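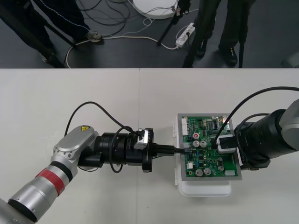
Cecilia Odoi replied:
I must respectfully disagree with the opening proposal. Moving the repair evening at Cikstead Library to a Friday would exclude members who attend evening prayers, and the matter was settled in November.

Sustico_Members wrote:
The point is noted. The proposal concerns the summer sessions only. The hall is available until 20:00 on Fridays, and the hire charge is £32 in place of the present £93.

alier_h wrote:
I support the change on grounds of cost. Members bringing radios or kettles are reminded that each person may book 2 items, whichever evening is chosen.

Cecilia Odoi replied:
Cost is a fair consideration. It does not answer my objection. Could the Sowah Room be requested for Thursdays at the lower rate?

Sustico_Members wrote:
An enquiry has been sent to the library. Until a reply is received, the present arrangement stands.

alier_h wrote:
I would ask that the vote remain open in the meantime. Several members have yet to respond.

Sustico_Members wrote:
Agreed. Voting will close at noon on 10th July.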